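Reading a Board Before You Touch It
Notes for session 3, Repair and Reuse (evening group)
Kirstin Tosh, Dilside

Hello again. These are the notes I promised, typed up from my own scribbles, so forgive the order. Last time we did solder and flux. This time the iron stays off for the whole session and we just look. Bring your sketch pad and a soft pencil, please, and reading glasses if you own them!

The board I'll be talking about:

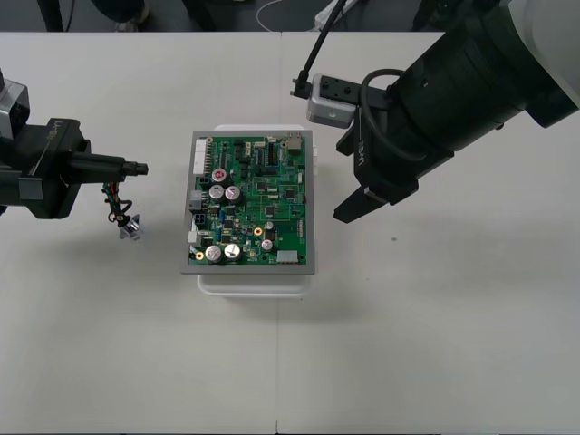
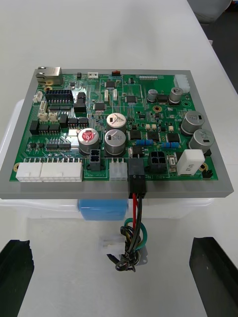
I always start with the tall things. When you first look at a crowded board your eye slides all over it and you come away with nothing, so pick whatever stands up highest and draw that first, as plain circles and boxes. On a lot of boards the tall things are the electrolytic capacitors, the little metal cans. We've got a good crop of them on this one, and the handy one is the can with the red top, because you can spot it from any side of the bench and say "two to the right of the red one" and everybody knows where you mean. Draw that one in first and hang the rest of your sketch off it. The others are silver and come in different sizes, so draw the circles bigger and smaller to suit (you'll thank yourself later when you're trying to match sketch to board).

Then look at the tops. Some cans have a mark stamped into the metal, a K or a cross or something like it. It's a weak spot, put there on purpose so that if pressure builds up inside, the can opens at the top in a fairly orderly way. What you want is a flat top. A domed one is on its way out, and a crusty brown one has already gone. Run your eye along level with the board, as if you were checking a shelf was straight – a slight bulge is very hard to see from straight above. And do look round the foot of the can as well, as they sometimes leak downwards and leave the top looking perfectly healthy.

A word on safety, and I'll say it again on the night. Big capacitors can hold a charge after the plug is out. Nothing gets handled in my sessions until I've checked it with a meter and told you so. If you're doing this at home and you aren't sure, leave it alone and bring it in.

After the tall things, go round the edge. Connectors mostly live at the edges because that's where the cables have to come in. Write down the shape, the colour and how many rows of pins. Don't guess what it's for yet! I spent a whole afternoon on a Montoya amplifier convinced that a certain white socket was the speaker output, and it was the front panel light.

Last come the mounting holes. A hole with a bare metal ring round it is often (not always) joined to the ground side of the circuit, so it's worth putting in your sketch with a different mark. I use a circle with a dot in it.

For next time:
Sketch one board from your own scrap box, tall things first. A side of A4 is plenty.
Mark 5 parts you can name and 3 you can't. I'm more interested in the 3.
Read pages 11 to 14 of the Nilside booklet, and skip the bit on valves unless you fancy it.

If you haven't got a scrap box, the Zastberg radios are still in the cupboard by the sink and you're welcome to take one home. Bring the screws back in an envelope, please.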